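Notes for my talk: "A kitchen arm in a shared workshop"
Susus evening, small room, projector on the left side

Before I start
Water on the desk. Speak slowly. Ask the people at the back if they hear me well.

Slide 1 – Title
Good evening and thank you for coming. I am not an engineer by profession. I repair sewing machines, and in the evenings I go to the Sekby workshop, where we share tools, one big room and a very slow kettle. For the last year I have worked there on a robot arm that we call Raju. Tonight I will speak about the building, the mistakes, and the plastic bowls.

Slide 2 – What we wanted
The first idea was to clear a table after a meal. This was too much for us. We made it smaller: pick up one cup, put it down in another place, do not push the bowls next to it. It sounds easy when I say it. (Wait a little, people usually laugh.)

Slide 3 – The arm
The arm came second-hand, without papers. We made the mounting and the wiring new, and also the program. It has 7 joints. One joint made a noise in the beginning, and I was sure it was broken, but it was only a screw that I had forgotten to tighten. I lost two weekends to this screw.

If somebody asks about the price: we paid 600 for the used arm. The rest was paid in small amounts and I did not keep a good list. Please keep a list.

Slide 4 – The control box
We call the box Dinia, after the street where we found the case. The small boards inside need 5 volts and the motors need much more, so there are two supplies in it. Label both plugs! I mixed them up in March and had to order a new board.

Explain the stop button here, before any question about it. It cuts the power to the motors and it works also when the computer hangs. We test it every evening before the first movement. While the arm is on, hands stay away from the table.

Slide 5 – The table
The first table was white and shiny, and our camera program saw reflections everywhere. A dark cloth helped more than any change in my code. We chose green because a member had it at home. It must lie flat. When there is a fold, the height of a cup is wrong by a little, and a little is enough to miss the rim.

Slide 6 – Bowls and cups
Everything is plastic, in strong colours. Light plastic forgives you when the gripper closes too hard or too late. The difficult thing is when two pieces of the same colour stand close together, because the program takes them for one big piece. I tried to repair this for a month. Now I have a simple rule which looks at the rim and not at the whole shape. It is not perfect.

Slide 7 – How one try goes
We put the pieces on the table by hand, each time a bit differently. The arm moves over the table, stops, and goes down slowly. One try can take 60 seconds at our careful speed. Visitors find this boring and I understand them. I prefer a boring arm.

Slide 8 – Cups are harder than bowls
A cup is narrow, so one finger must go inside and the other must stay outside. If the arm comes a little crooked, the inside finger touches the rim and the cup falls over. We changed the angle of the wrist and the speed of the last part. Show with my own hand and the water glass.

Slide 9 – Raju at work
Leave this slide on for some time and do not talk over it too much. Say only: look at the fingers on the yellow cup in the second picture, and on the red cup in the third.
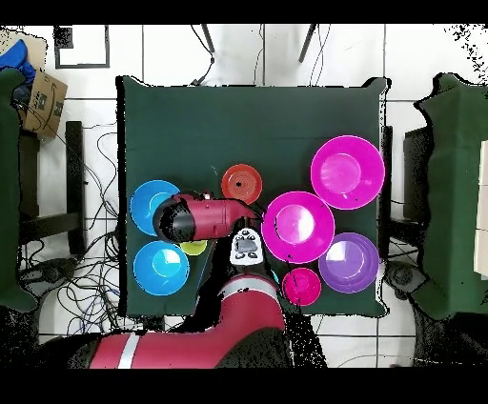
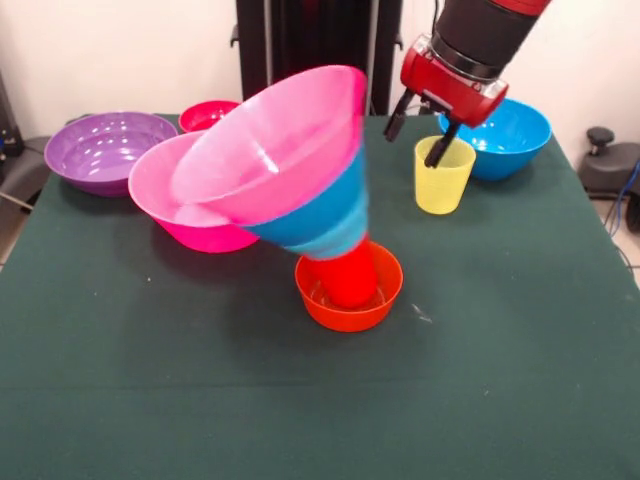
The funnel is a new shape for us, please do not ask me yet how it should be gripped.
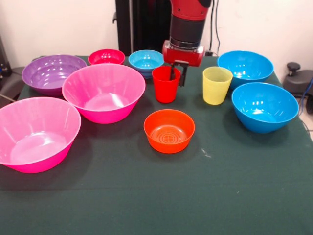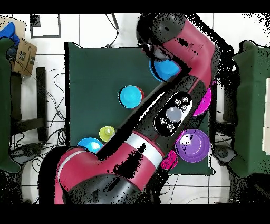
Raju over the green table at Sekby, with the coloured dishes.

Slide 10 – What comes next
Tidy the cables. Teach the second colour rule. Write the instructions so that another member can start the arm without calling me at dinner.

Questions. If there are none, offer to show the spare finger, it is in my bag. The room must be free at nine.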